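Skeltmont high path to reopen in April

Nov 21, 2025

Walkers will get the Skeltmont high path back next spring, after two years of fences and detours. Word came through this morning from the visitor office at Garkau, bit short on detail but the month is firm. April, snow permitting.

The path climbs to 891 metres from the Garkau side, past the old chapel and along the lip of the gorge. Closed when a rockfall took out the middle stretch. Since then it's been the valley road or nothing.
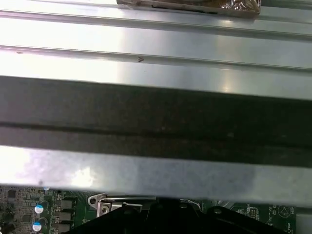

New handrails on the steep bit, fresh steps cut below the chapel. The wooden footbridge has gone and a wider one is going in a little upstream. Same views, less wobble.

"People kept turning up with old maps and going home cross," said Ebere Obi, who runs the visitor office. "We'll be glad to send them up again."

Numbers will be capped to begin with. No more than 30 walkers to start in any half hour, booked through the office or at the hut. Free for under-tens, dogs on leads. Parking still at the lower meadow, where the shuttle turns round.

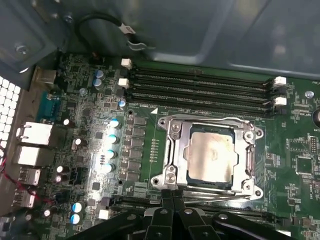

Hornia, the village at the far end, is hoping for its share. More than 2000 people signed the petition to get the path mended and a good many of them live there. The Afolabi guesthouse is already taking spring bookings, and the bakery says it wil open early on weekends again.

Rakiya Edet, who guides on the gorge, wants folk to take the weather seriously. Ice hangs about on the north side well into spring. Proper boots, a warm layer, start before noon. 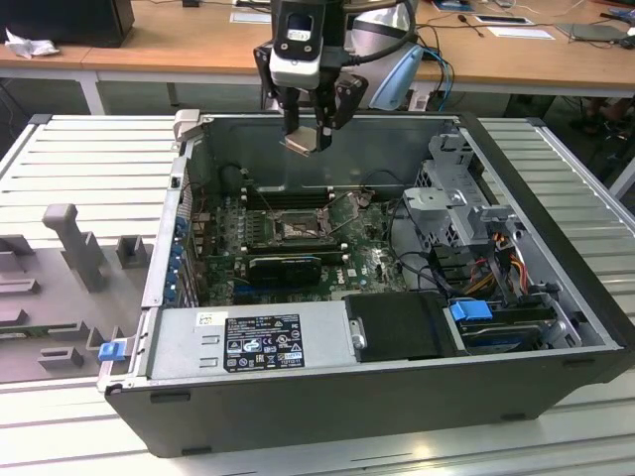
The autumn colour is over now but the lower loop stays open all winter, flat going, allow 2 hours with a stop at the falls. Last shuttle back leaves Hornia at dusk so dont hang about.

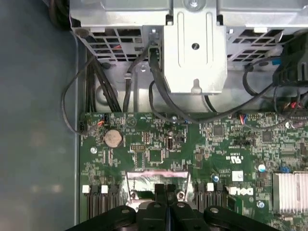

Booking for the high path isn't live yet. The office is moving to a new system over the winter and the old desktop is being retired. Until then ring Garkau or ask at the hut. Timetable for the spring shuttle to follow.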